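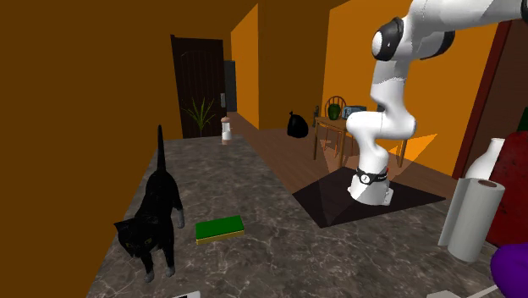 Wie entsteht eine Krimiserie?

9. Februar 2024

Viele Krimis im Fernsehen laufen als Serie. Eine Serie besteht aus mehreren Folgen, und die Folgen eines Jahres nennt man zusammen eine Staffel. Die Serie "Piltness" hat in der ersten Staffel acht Folgen. Sie spielt in der kleinen Hafenstadt Tunby. Dort ermitteln Kommissarin Bemmont und ihr Kollege Ackermann.

Zuerst kommt das Drehbuch

Im Drehbuch steht, was die Figuren sagen, wo sie gerade sind und ob es Tag oder Nacht ist. Geschrieben hat die Bücher zu "Piltness" Anneliese Tiedemann. Sie fängt immer mit dem Ende an. Wer hat es getan und warum? Erst wenn sie das weiß, denkt sie sich den Anfang aus.

"Ich schreibe jede Spur auf einen Zettel und hänge die Zettel an eine Schnur", erzählt sie. "Für die erste Staffel waren es 256 Zettel." Hängt ein Zettel an der falschen Stelle, weiß die Kommissarin plötzlich etwas, das sie noch gar nicht wissen kann. Dann muss umgehängt werden.

Was ist eine falsche Fährte?

In fast jedem Krimi gibt es mehrere Verdächtige. Manche benehmen sich seltsam, obwohl sie mit der Tat nichts zu tun haben. In der zweiten Folge lügt zum Beispiel der Bootsverleiher. Alle glauben, dass er die Kasse des Segelvereins gestohlen hat. In Wirklichkeit will er nur verheimlichen, dass er nachts ohne Erlaubnis angelt. So etwas heißt falsche Fährte. Die Zuschauer sollen mitraten und sich auch mal irren.

Trotzdem gibt es eine Regel: Der Täter oder die Täterin muss schon früh in der Geschichte vorkommen. Taucht erst am Schluss jemand Fremdes auf und war es gewesen, ärgern sich die Zuschauer zu Recht.

Wird der Reihe nach gedreht?

Nein. Alle Szenen, die am selben Ort spielen, werden meistens hintereinander aufgenommen. Die Szenen im Büro der Polizei entstanden im Dezember, auch die aus der letzten Folge. Die Schauspieler müssen sich also merken, was ihre Figur an welcher Stelle schon weiß. Damit nichts durcheinanderkommt, passt jemand auf Kleidung, Frisuren und Gegenstände auf. Diesen Beruf nennt man Continuity. Trägt Ackermann beim Klingeln einen Schal, muss er ihn auch im Flur noch tragen - sonst sieht man im fertigen Film einen Fehler.

Nach dem Dreh

Im Schnitt werden die Aufnahmen in die richtige Reihenfolge gebracht. Danach kommen Musik und Geräusche dazu. Schritte auf Kies werden oft erst im Studio gemacht, mit Schuhen in einer Kiste voller Steinchen.

Wörter zum Merken

Szene: ein kurzer Abschnitt, der an einem Ort spielt
Alibi: der Nachweis, dass jemand zur Tatzeit woanders war
Motiv: der Grund für eine Tat
Cliffhanger: ein spannendes Ende, das erst in der nächsten Folge aufgelöst wird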